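Lirnen Robotics Club
Progress report to the Kartha Community Learning Fund
Period ending April 2023
Prepared by Paraschiva Cozma, club coordinator, Trutville

We have had a cracking few months and I'm very glad to be writing this one up. When we sent in the first report the students were still arguing over what the project should be. Now they have a task they care about, a growing set of demonstrations, and a policy that can do part of the job without anyone touching it. Part of the job is further than I expected us to be!

For anyone on the panel who is new to us: the club runs after school for students in years 9 to 11. We have 14 on the roll at present. Your grant covers parts, room hire, storage for the data and Sherif Nasr's hours as technical mentor. The project is called Hidau, a name the students settled on by vote, and its aim is to teach a small arm to put clean cutlery away.

What we said we would do

The plan had us finishing the hand-held grippers, collecting demonstrations in ordinary homes, and getting a first trained policy running on the arm at the club room. The grippers are finished and in use. Collection is well along. The first policy is running, with limits I will come to.

Building the grippers

The students went through 6 versions of the finger before they were happy. The early ones flexed too much at the hinge, and one snapped during a parent evening, which got a bigger cheer than anything that worked. The year 10s redrew the hinge plate with more material around the screw holes and it has held up since. They also tried several pads for the inside of the fingers. Bare plastic let go of anything smooth. Foam was the clear favourite, and it's cheap to replace, so every gripper now goes out with spare pads in its case.

Wear is the thing to watch. The foam compresses with use and a finger that closed nicely at the start of a month can be a bit sloppy by the end. Students now check the pads at the beginning of each session and write the result in the logbook. They grumbled at first. They have since become quite strict about it with each other.

Collecting demonstrations

We have 369 demonstrations recorded, and after the students reviewed them 338 were kept for training. Most of the rejected ones were rejected for dull reasons: the recording was started too late, or the fingers hadn't been calibrated that day. The review meetings have been some of the best sessions of the year. Two students will watch the same clip and disagree completely about whether the grasp was clean, and then they have to write down a rule that settles it. The labelling guide started as half a page and is now four pages, all in their words.

Working in home kitchens has made a real difference. At the club room everything sits on the same bare bench in the same light. At home there are patterned tablecloths, holders of every shape, and chopsticks and spoons sharing the same pot. Chopsticks have turned into a favourite challenge. They are thin, they roll, and they like to cross over each other, and a student who has only practised on spoons gets a humbling first go at them.

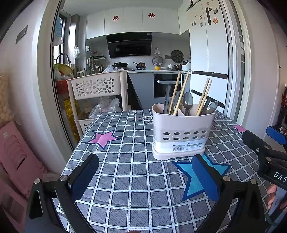 How do students learn to give a good demonstration?

They start with a single spoon and repeat the same slow pick and place until the fingers close at the same point along the handle each time, then a second student reviews the clips with them before they move on to harder items.

The first policy

Sherif ran the training evenings and kept them hands-on. Each pair of students chose a split of the data, started a run and came back the following session to compare curves. We had one failed run that used up most of a week's computing time because of a wrong folder path. The pair responsible wrote a short check that now runs before anything else starts, and the rest of the club has borrowed it.

On the arm, the policy is good at reaching for a lone spoon lying flat and lifting it. It is fair at placing that spoon into a wide holder. It is poor at narrow holders and it does not yet cope with two items touching. Forks have hardly been tried. The students know all this and have put the failures on the wall chart next to the successes, colour-coded, with notes on what they think went wrong. I'd be delighted to show you that chart.

What has been harder than planned

Attendance dipped during the school exam period and collection slowed with it. We also underestimated storage. Video files pile up quickly and we had to buy a second drive out of the parts line. I let your office know when it happened and the amount is marked in the attached budget sheet. There is no change to the total.

Consent forms for home sessions took longer than they should have. Our first form was too long and families put it aside. The new one fits on a single page, and says plainly that rooms and hands may appear in recordings and that any family can ask for theirs to be deleted. Returns have picked up nicely.

What comes next

The students want more demonstrations with crowded holders and more with chopsticks, as those are the weakest areas. They also want to try the fingers with a softer foam. Sherif would like to hold back a group of kitchens from training altogether, so that we can test on places the policy has never seen. I think that is the right call, even if it makes our numbers look worse for a while.

We are aiming for an open afternoon in August, with students running every station themselves. Fund members would be very welcome, and there will be a gripper free for anyone who fancies a try.

Thank you for backing this group. The budget sheet, the labelling guide and the new consent form are attached.

Paraschiva Cozma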